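Parish register digitisation at Losell reaches halfway mark

The project to digitise the parish registers of the Losell deanery has completed work on 4 of its 7 churches, according to a progress note sent to the parishes in April. The remaining three sets of books are to be handled by the end of next winter.

The deanery holds 43 volumes in all. They cover baptisms, marriages and burials, with a smaller number of confirmation lists and two books of pew rents. Most are still kept in the church where they were written, in iron chests or vestry cupboards. Only the volumes from Dekker parish had been moved to a records store before the work started.

Each volume is checked before it is opened for copying. Bindings that do not open to a safe angle are set aside and copied one page at a time in a cradle. The others are copied in pairs of facing pages. Loose papers found between the leaves are numbered, copied in the order in which they lie, and put back in the same place.

The index is being built in Okex, a catalogue program already used by the deanery for its church plate and vestments. Every entry carries the name as written, a standard form of the name, the type of rite and the folio. Where the clerk used Latin, the Latin form is kept and an English form is added in a separate field.
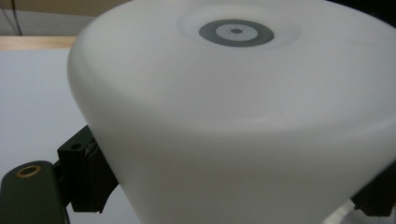 A white, rounded form with a circular printed marker near the top.

Burial entries have taken longest. In the older books the place of burial is often given by reference to a tree, a gate or a neighbour's grave, and these notes are being typed out in full. The entries will later be compared with the churchyard plans, which exist for five of the seven parishes. No attempt is being made at this stage to match entries to standing stones.

Water damage has affected two volumes from Plirov, both from the period when the church roof was under repair. The ink has faded on the lower third of many pages. Those pages have been copied a second time under ultraviolet light, and readings made from the second copy are marked as such in the index. Words that still cannot be read are shown by square brackets.

Access will follow the rules already in force for the paper books. Baptism and marriage entries beyond the closure period will be open to anyone who applies through the deanery office. Later entries will be searched by staff on request, and a certified extract issued where the applicant is entitled to one. The present search fee is unchanged.

The original registers stay the property of the parishes and will go back to their usual places once copied. Current registers are outside the project and continue to be kept by hand. Parishes whose books are still to be copied have been asked to send a list of volumes, with first and last dates, and to report any damp or insect damage before collection.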